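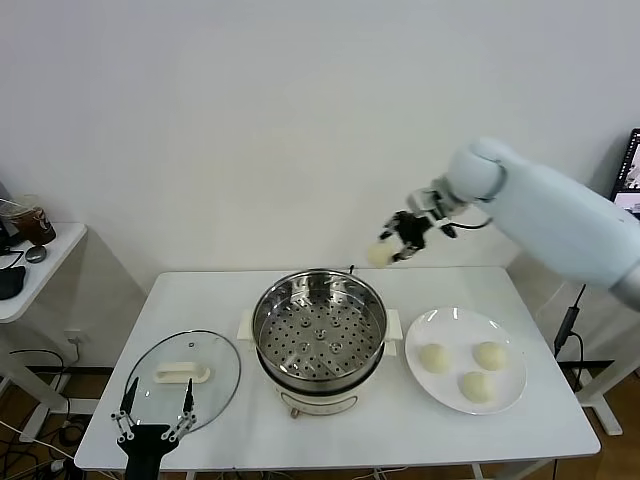

Harvey Lapointe objected at the first review that a scarf worn twice a year can't be called part of a wardrobe, and he asked that the survey separate ownership from use. The questionnaire was revised accordingly.

## 2. Method

The survey was distributed in May to students and staff at the Wisby campus. It received 138 responses, of which 52 came from people who wore a scarf, belt or brooch at least weekly. Respondents were asked to name the colour of the accessory they wore most and the garment they paired it with.

Deolinda Magalhães coded the written answers. Grey and navy were recorded as neutrals; mustard was treated as a colour after some discussion.

## 3. Findings

Frequent wearers favoured one bright item against plain clothing – usually a scarf with a dark coat. Belts were described mainly as practical. Brooches were often inherited and seldom worn to class.

## 4. Limitations

The Brullen campus did not take part. Jewellery was excluded at the proposal stage, and several respondents listed it anyway. Those answers are held in Appendix B and have not been analysed.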